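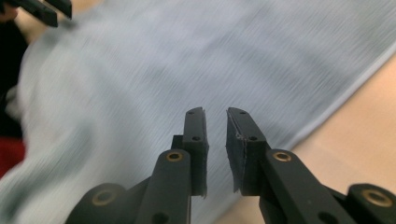

Sorting knitwear by how it has to be washed

I have been working through the household's knits this month with a view to washing them in fewer, better matched batches. January is the obvious time for it. The heating is on, the rack in the back bedroom dries things overnight, and most of the jumpers have been worn more often than they have been washed.

The old system was by colour. It kept the whites white and did nothing else useful. A pale blue cotton top and a pale blue wool one went in the same basket, got the same programme, and one of them came out a size smaller. The new system is by fibre first, spin speed second and colour last.

Finding the label

Everything depends on the care label, so every garment gets turned until the label is found. On most tops it is sewn into a side seam on the inside, a hand's width above the hem. Failing that, try the back of the neck. The procedure I settled on is to pinch the seam itself, lift it clear and let the label fall to one side. Pulling on the label stretches the stitching, and I have already torn one off a cardigan that way.
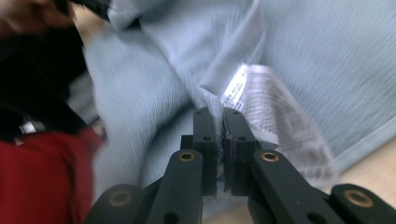

Pale blue top, seam pinched up, care label hanging to the right.

Satin-type labels are a nuisance to read. The surface catches the light, the print is small, and after a few years the symbols wear off before the text does. A lamp held low and to one side is better than the ceiling light. If the label is past reading I treat the garment as wool: cold water, short programme, dry flat.

Spin speeds

Our machine offers more settings than I need. I now use these:

700 rpm for wool mixes and anything I can't identify.
1000 rpm for cotton and cotton-rich knits.
No spin for loosely knitted things. These get rolled in a towel and pressed by hand.

I tried cotton knits at the lower speed as well, to see if they would crease less. They did, slightly, but they needed another half day on the rack, so I went back to 1000.

Weighing

The kitchen scales turned out to be handy. My heaviest jumper, an Ásgeirsdóttir pullover bought on holiday and worn mainly for gardening, is 730 g dry. Two of those would be plenty for the delicates programme on our drum. Thin ribbed tops weigh so little that I stopped bothering with them.

Folding and storage

Anything with a fine rib is folded and never hung. Hangers leave points at the shoulders and the hem drops over a season. I fold the sleeves in, then the body in thirds, and stack no more than 3 deep, heaviest at the bottom. The shelf is divided in the same order as the wash batches, so a worn item goes from its section to the matching bag without any further decisions.

Mohsin Jadoon asked under the last post whether I use a fabric comb. I do, on elbows and cuffs only, with the garment flat on the ironing board. Fine rib snags easily, so go with the rib and stop when the bobbles are off.

Still to do: the scarves, and a bag of odd gloves from the hall cupboard.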